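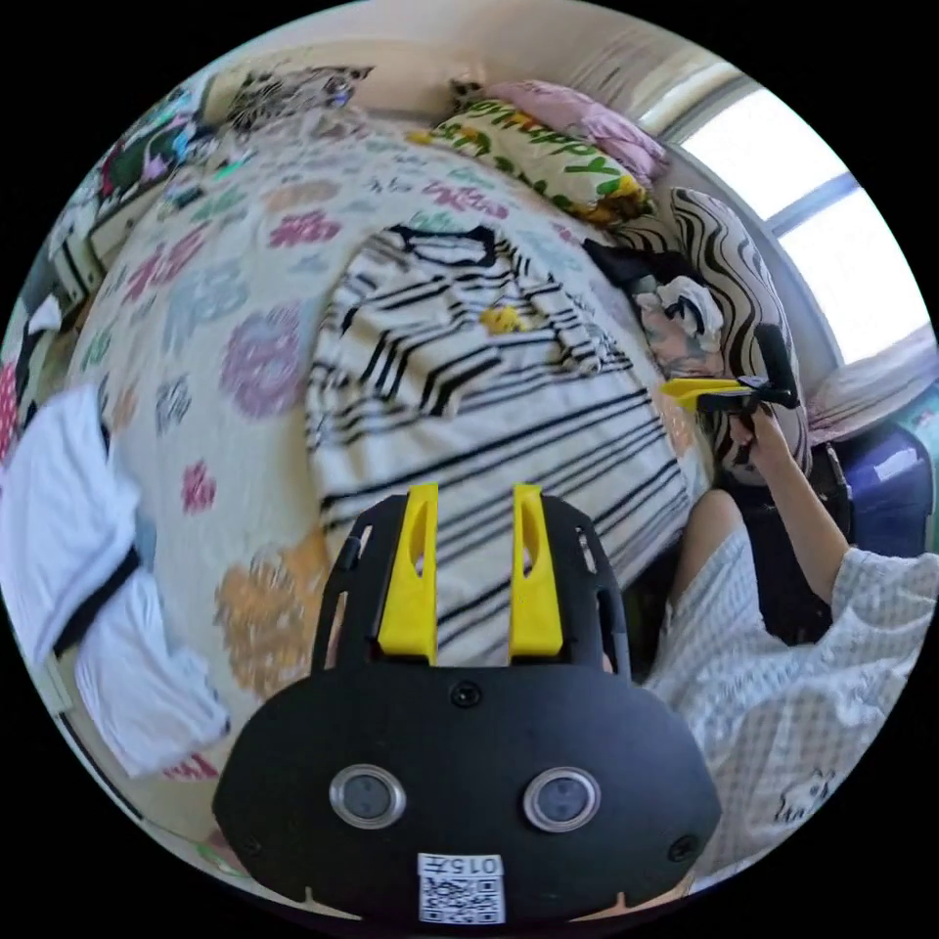
去看机器人学叠衣服，结果我自己先叠歪了

先说我是怎么混进去的。朋友 Rosalind Doucet 在一家叫 Kasasen 的小公司上班，做家务机器人的数据。十二月他们搞开放日，她发消息问我：“来不来？有茶点，还能上手。”我本来在家瘫着，一看“茶点”两个字就换鞋出门了（是的，我就是这么好骗）。

我以为会看到那种白得发亮的实验室，机械臂排成一排，工程师穿着防静电服走来走去。进门一看，好家伙，跟我表妹的卧室差不多！床上铺着大花被子，粉的紫的橙的，花朵比我的脸还大，枕头靠垫堆在床头，窗外的光哗哗地照进来。床中间摊着一件黑白横条纹的衣服，旁边的架子上塞满了杂七杂八的东西。我当场就觉得亲切，差点想脱鞋上去躺一会儿。

Rosalind 说他们要的就是这种乱。机器人以后要进的是普通人家，普通人家的床上什么都有，太干净的房间里练出来的本事，一出门就抓瞎。他们有一份场景清单，编号排到了425，卧室只占一部分，还有厨房、阳台、玄关，据说有一个场景专门是“孩子刚吃完饭的餐桌”，我听完肃然起敬。

然后就是重头戏：上手！

每个人两只手各拿一个夹爪，黑色的机身，前面伸出两根亮黄色的“手指”，中间有镂空的槽。机身上还贴了编号和二维码，我看到的一个是0157。你用它们去夹衣服、翻衣服、叠衣服，你的动作就会被记下来，以后给机器人学。Rosalind 的原话是：“你就当自己突然只剩四根手指了，一边两根。”

我心想叠衣服谁不会啊，我妈从小骂到大练出来的。结果袖子那一步我就卡住了。平时你拎起袖子往里一折，手指会自己去摸布边，捏到一层还是两层，心里清清楚楚。换成夹爪就完全没感觉，我以为夹住了袖口，一提，把整件衣服都拎起来了。旁边一个戴毛线帽的小哥很客气地说“没关系，失败的也有用”，我听着更难过了。

折腾到后来我总算摸到一点门道：先别急着折，用一边压住衣身，另一边贴着床面慢慢铲进去，夹紧，再平着拖。千万不要往上提，一提就皱。最后成品大概像一块被坐过的三明治，不过好歹是个长方形！熟练的采集员一件也就十几秒，动作轻得像在揭面膜，我在旁边看得嘴都合不上。

中间休息的时候聊到数据量。Rosalind 说他们这一轮光叠上衣就录了3,353条，里面能用的还要一条条挑。我问那机器人现在叠得怎么样，她想了想说：“比你好一点。”这朋友没法做了。

后来隔壁房间还有一段真机演示，是 Flomex 的双臂机器，叠毛巾。第一条叠得漂漂亮亮，大家都鼓掌了；第二条它夹到一半停住，像在思考人生，停了好久，又松开重来。有个小朋友大声问：“它是不是累了？”全场笑翻。说真的我反而觉得这一段最好看，刚跟袖子搏斗过的人，特别能体谅它。

茶点也交代一下：橘子、蝴蝶酥，还有一大壶不知道谁煮的姜茶，很辣，我喝了三杯。报名费没有，押金也没有，签一张纸就能玩，就是那张纸有点长，我认真看了前半页。

有几个朋友问我现在值不值得等家务机器人，我哪里懂这个。我只能说，看完以后我对“叠衣服很简单”这句话彻底改观了，回家对着沙发上那堆衣服发了会儿呆，然后用两根手指（每只手）叠了一件T恤，居然比在那边叠得整齐！

Rosalind 说开春他们还有一场，主题是收拾厨房。我已经报名了，顺便问了有没有蝴蝶酥，她还没回我。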